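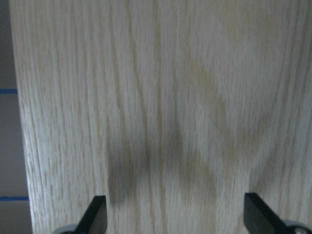 Fig. 1. Oak veneer with a whitewashed finish, grain running mostly vertical.

Student Project Report – August
By the Huerta study group

We asked how buyers pick shelf finishes at the Tultura store. We collected 479 survey cards over 14 days and sorted them by finish. Pale oak came first, walnut second. Price mattered less than we expected – most people chose by color. We left out 6 cards with no answer.

Recent reports
Follix: Paint Drying Times
Stomis: Bus Stop Seating

Contact the department | Back to top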